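Dewanti Nair builds hand-held grippers at Clukirton, a shared workshop with desks at one end and open floor at the other. She started in February with one gripper and a bag of springs.

"The first one weighed 900 grams," she said. "Your wrist was done after 4 minutes."

The current pair has white shells and blue finger pads.
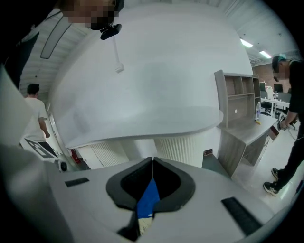 One of the grippers at Clukirton, with the desks beyond.

Nair said the pads took longest. Valter Salgado, who shares her bench, cut 83 of them before they settled on a shape.

"Hard ones slip on cloth," Salgado said. "We needed something with give."

Cushions are their usual test, on the floor, one gripper in each hand.
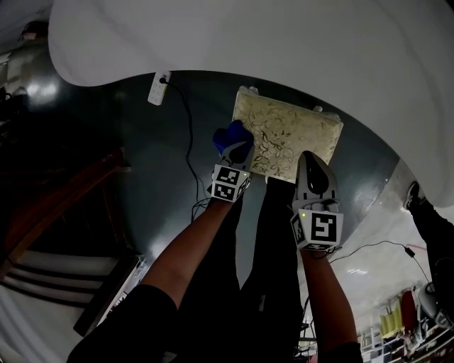
Can the grippers be built without a machine shop?
A 3D printer and basic hand tools are enough, Nair said, plus 50 screws for the pair.

She keeps the square markers on flat mounts so they can be swapped when they get scratched. Salgado wants a lighter handle next.

"I'd leave the handle," Nair said. "The cable is what bothers me."

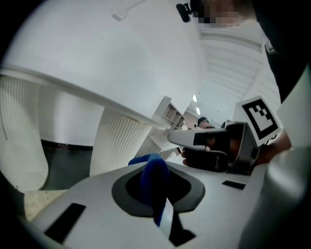
Blue finger pad, with the second gripper at right.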